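Presano 2 Chassis, Bare Build

Back in stock as of March 6, 2024!

We've wanted to carry a server case like the Presano 2 for a long time, and it was worth the wait. The ribbed metal inside is stiff and tidy, the folded edges are clean, and there's real room to get your hands in (try that in most rack cases).

The bare build comes with the board already mounted and no processor fitted, so you pick the chip and the memory yourself. 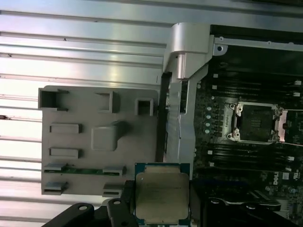
Cooler choice is wide open too. We've been running the Bivar low-profile one in our own shop and love it — quiet, easy to seat, and simple to take off again when you want to swap parts.

Power supply: 400 W, sold separately
Depth: 18 in
Width: 17 in
Rails: Grositz slide kit, sold separately

Please keep the socket covered until you're ready to install. Those contacts bend easily!

Questions about fit or memory? Write to Edem Ayaaba at the parts desk — he has built plenty of these and is happy to talk them over.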